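Home List archive By date By thread Search Join
Print this message | E-mail this message

Subject: Re: Onion skins on old sheets – pale results
Date: Sun 21 July

Hello everyone,

Sorry for the slow answer, I've been up to my elbows in gooseberries all week and only sat down with the list this morning. I'm quoting the original so people can see what I'm on about:

> I tried onion skins on some old cotton sheeting and got a sort of
> weak tea colour, when I was after a proper yellow. I simmered for
> an hour with a spoonful of alum thrown in the same pot. Is it the
> onions, the cotton or me? Also, does anyone know whether weld is
> worth growing in a small garden? I have one sunny bed and it is
> currently full of courgettes.
>
> PS is the Grodstead open day happening again this year?

Right, first things first: it's almost certainly the cotton, and a little bit the pot. I did exactly the same my first summer and ended up with a pile of napkins the colour of a plaster. Wool is so forgiving that you can get away with chucking everything in together, but old sheets have usually been through the wash a few hundred times and they've got years of softener sitting in them. Give them a really good scour before you do anything else. I use washing soda and a long slow simmer, and the water comes out a shade of brown that makes you wonder what you've been sleeping in all these years!

After that, do the alum as a separate bath the day before. Cotton likes a bit of tannin first too. I've used old tea bags for that and it does work, but it nudges everything towards brown, and if you're after a clean yellow you'd be better off with something paler. Oak galls are the usual thing. I buy mine ground from Skinner, who still do the small paper bags if you ask and don't make a face about it.

The onions matter less than people say, but you do need a lot of skins. I fill the pot until I can hardly get the lid on. Keep the red ones out, they'll pull you towards olive (a lovely colour in its own right, and I've a cardigan to prove it, but it's not what you asked for). And don't boil it hard. Mine came out far brighter once I started taking the pot off before it got to a rolling boil and leaving the cloth in overnight.

One other thing is where you look at it. I hung my last batch in the kitchen, decided it was far too pale and very nearly threw it back in for another go. Then I took it out to the step and it was as yellow as custard. What you put it next to makes an enormous difference as well – white makes a soft yellow look dirty, and anything sandy or stony makes it sing. 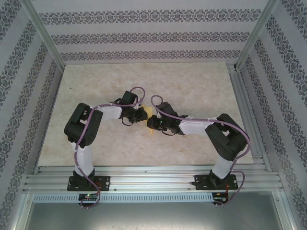

Yellow on mottled beige.

So before you write your sheets off, put a piece down on something that isn't white and have another look in daylight. You may like it better than you think.

Now, weld. Yes, yes, yes. It's the best yellow there is and it'll grow in ground that would make a courgette weep. It's a biennial, so you get a flat little rosette the first year and then a great tall spike the second, and it sulks if you move it. Sow it where you mean it to stay. I sowed mine in March along the path, thinned to 18 plants, and that was far more than I needed. I'd say six is plenty for one person with one pot. Do cut a few before they seed – I didn't, and a single plant must have dropped over 1,000 of the things. I'm still pulling them out of the gravel, and so is next door, who has been very nice about it.

If you don't want to give up the bed, try a handful of marigolds along the edge. The dye from those is warmer and a bit more orange. There's a dwarf one called Kamum that I've had for two summers now, and it's very happy in a trough. I freeze the heads in old ice cream tubs as I go and do one big pot in autumn. Label the tubs. I had a nasty moment with a crumble.

On fading: onion skin yellow on cotton won't last for ever, and I'd keep it away from a sunny window. Weld holds up much better. My weld curtain at Gundance (the allotment hut, for those who haven't been) has been up for three years on the south side and it's gone a bit softer at the folds and that's all. The onion one beside it lasted a single summer before I moved it indoors.

As for the Grodstead open day, I rang the hall on Friday and they've got us down again, same room as before with the two big sinks. They couldn't tell me whether the urn has been mended, so bring a flask. If anybody has a spare steel pot of the size that'll take a pillowcase, I'd be glad of the loan. Mine has developed a drip at the handle and I don't trust it further than the back step.

I've also got a carrier bag of weld seed going free. Send me a stamped envelope and you can have as much as you like, but please do read the bit about the gravel first.

Happy stirring, and let us know how the second go turns out!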